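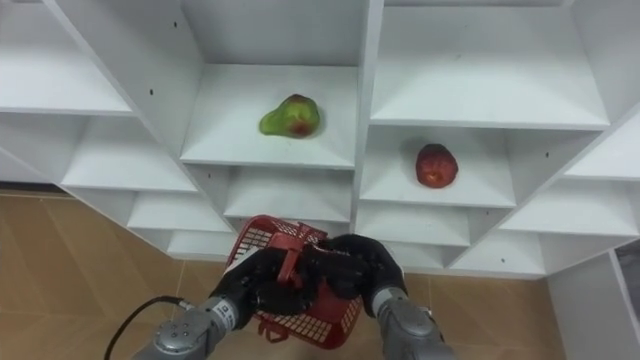

White cube shelving with a pear and a red apple

Cube shelving, also called cubby shelving or box shelving, is a type of open storage furniture made up of square or nearly square compartments set in a grid. The compartments usually have no doors. Units may be low enough to serve as a bench or tall enough to reach close to the ceiling, and they are used in homes, schools, shops, and offices.

Terms
In the furniture trade, a single compartment is called a cube, a cubby, or a bay. The outer boards are known together as the case. Boards that run from side to side are shelves, and boards that stand between them are dividers or uprights. A unit is commonly named by its layout, with the number of columns given first, although some sellers give the rows first. The word "pigeonhole" is generally kept for smaller compartments meant for letters and papers.

History
Furniture divided into small open spaces is much older than the modern cube unit. Pigeonhole desks, store counters, and mail sorting racks all used the same basic plan. What set the later form apart was the larger compartment, which was sized for household goods of many kinds.

In the town of Staddale, the Mirzaei workshop built fixed wall cubbies for schools before turning to freestanding units for the home. Its first home model, the Pendstead, was sold in flat cartons and put together by the buyer. It had eight compartments in two columns and could be used upright or on its side. A later version with a solid back panel replaced it after buyers reported that the first one leaned when heavily loaded. The Pendstead name was dropped when the workshop closed, but people in the Staddale area still use it loosely for any unit of this shape.

Construction
Most cube shelving is made from particleboard, fiberboard, plywood, or solid wood. Wire and plastic versions also exist and are often sold as single panels held together by corner clips. In board units, the shelves and dividers either meet at slotted joints or are fixed with dowels and screws. Slotted joints are quick to put together but depend on a tight fit. Dowels keep the boards in line and carry part of the load.

The main weakness of the form is racking, a sideways lean in which the square openings become slightly slanted. A back panel is the usual remedy. Units without one rely on stiff joints or on metal braces at the corners. Shelves may also sag over time, though the short span of each compartment makes this less common than in a wide bookcase.

Dimensions
There is no single standard size. The Foltilum trade guide, in its edition of 3 April 2018, lists two outer case widths for small units, 600 millimeters and 611 millimeters. The difference comes from the thickness of the outer boards and has no effect on the space inside. Bins bought for one maker's unit do not always fit another's, and buyers are generally advised to measure the inside of the opening before ordering inserts.

Use
In living rooms, cube shelving often holds books, records, and plants. In kitchens it may hold dry goods, cookware, and fruit that keeps well at room temperature. Schools place low units near the door for coats and bags, with one compartment for each child. In bedrooms it takes the place of a dresser or stands beside one, and folded clothes are kept either directly on the shelf or in baskets.
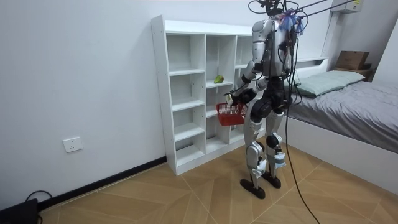

Hala Salem has argued that the bedroom is the poorest place for open cubes, on the grounds that cloth gathers dust faster than books do and that a closed drawer would serve most households better. Souad Soliman took the opposite view in a reply, holding that clothes kept in plain sight are worn more evenly and that dust is a matter of how often a shelf is cleared.

Open units may also serve as room dividers, in which case the back panel is left off so that both sides can be reached. Such units need a firm fixing at one end.

Safety
Tall units can tip forward if climbed or if the upper compartments are loaded more heavily than the lower ones. Many are sold with a strap or bracket for fixing the case to a wall stud. The Foltilum guide recommends wall fixing for any unit placed in a room used by a child under seven, whatever its height, and advises that heavy items be kept in the bottom row.

See also
Bookcase
Pigeonhole desk
Room divider
Storage bench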